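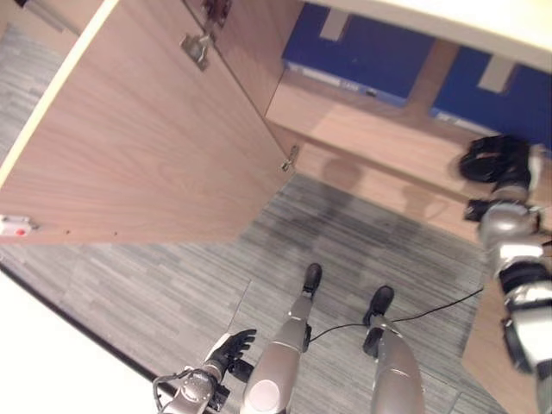 Figure 4.1 Open cabinet door with a metal concealed hinge

# 4 Hinges, Locks and Door Clearance

Chapter 3 dealt with the carcass of a storage unit. The present chapter deals with its moving parts. A door is a load hung from one edge, and most faults reported in service begin at that edge.

## 4.1 Terms used

The *hinge side* is the edge fixed to the carcass. The *closing side* is the opposite edge, which carries the catch or lock. *Swing* is the floor area swept by the door between closed and fully open.

Concealed hinges need a cup bored into the inner face of the door. In this book the cup diameter is 35 mm unless stated otherwise. The worked problems use a door 400 mm wide and 324 mm high, hung on two hinges.

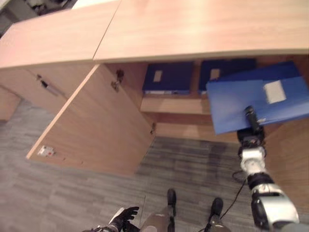 Figure 4.2 Desk with one cabinet front closed and one door open

## 4.2 Clearance at floor level

Doors hung close to the floor foul on carpet if the bottom gap is set on a bare surface. Measure the gap with the floor covering in place – and with the unit loaded, as a full carcass settles. Bright's method, set out in Section 4.5, allows for both.

Nepia's trials at Altlow used the same door throughout and altered only the hinge spacing. Her results are given in Table 4.1. Read them before attempting Problem 1.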